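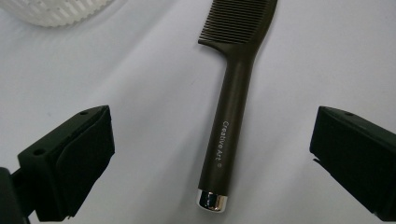 OPERATOR GUIDE > DEPOT SET-UP > SECTION 5

Connecting a streetcar to the Siditz monitoring service

Read the whole section before you switch anything on. The sales sheet says a car can be connected "in minutes." It can, if the car is new, the depot has a good signal and the fleet list is correct. We have yet to see all of those at once, so allow a full shift for the first car.

What you need

Siditz onboard unit with its mounting plate
Supplied power lead and antenna lead
Laptop with the Siditz set-up program, version 2 or later
The car's fleet number and its current odometer reading, taken from the car itself
Access to the low-voltage cabinet behind the rear cab

Do not take the odometer reading from the depot database. At the Stemmont depot the database and the cars disagreed on a good part of the fleet, and every service reminder came out wrong until October.

CAUTION: Lower the pantograph and lock out the car before opening the cabinet. The cabinet is marked low voltage. Test it anyway.

5.1 Mounting the unit

1. Fix the plate to the inside wall of the cabinet with the four screws in the bag.
2. Slide the unit down onto the plate until the latch clicks. Pull on it. The latch can click without catching.
3. Run the antenna lead up through the existing cable gland. Keep it clear of the door motor wiring.
4. Connect the power lead to the spare fused terminal shown on your car builder's drawing. If the drawing shows no spare terminal, stop and ask the builder. Doubling up on the radio circuit has been tried and we don't support it.
5. Restore low-voltage power. The status light should blink amber.

Note: A green light at this stage means the unit has power and remembers an earlier set-up. It does not mean the unit is sending anything. Go to 5.4 and clear it first.

5.2 Registering the car

1. Connect the laptop to the service port and open the set-up program.
2. Choose Add Vehicle and type the fleet number. Leading zeros count, so car 246 and car 0246 will show up as separate cars.
3. Type the odometer reading.
4. Pick the car model. The Auto-Detect button guesses from the door controller and gets rebuilt cars wrong. Choose from the list.
5. Press Send Test Report and wait for the receipt number. Write it in the car's log.

If no receipt number comes back, move the car out of the shed and try again. Steel roofs block the signal more often than the coverage map admits.

5.3 Checking that the data makes sense

A receipt only proves that something arrived. The following check takes longer than the set-up and is the part most depots skip.

1. Open the car's page at the service center and look at the door cycle counter.
2. Open and close one door by hand control and refresh the page. The counter should go up by one.
3. Apply the parking brake. The brake line should change from OFF to ON.
4. Compare battery voltage on the page with a meter reading at the terminals. Accept a difference of up to 2 percent.
5. Leave the car powered overnight and confirm that the daily report is there in the morning.

Be wary of a report that shows 100 percent on every line. A unit with a broken data lead repeats its last good values, and for a while the page looks better than a working car's would. Reshma Zulu in our field support group found a car on the Rocha line that had been "perfect" through a door failure and a tow. Check the time stamp beside each value, as well as the value.

5.4 Clearing an earlier set-up

1. Hold the reset button until the light goes out, then release it.
2. Wait for amber. If the light comes back green, repeat.
3. Delete the old entry at the service center. The reset does not do this for you, whatever the message on the laptop says.

About the failure forecasts

The Forecast tab gives each door and brake unit a score. Treat it as a hint. The scores were tuned on Sastton cars, and we have not seen figures showing that they hold up on other makes. Keep your normal inspection intervals - the forecast does not replace them, and your safety case probably doesn't allow it to.

Questions about this section go to Maiara Guerra, technical documents. Please include the fleet number, the receipt number and the color of the status light.

Next: Section 6, User accounts and alarm messages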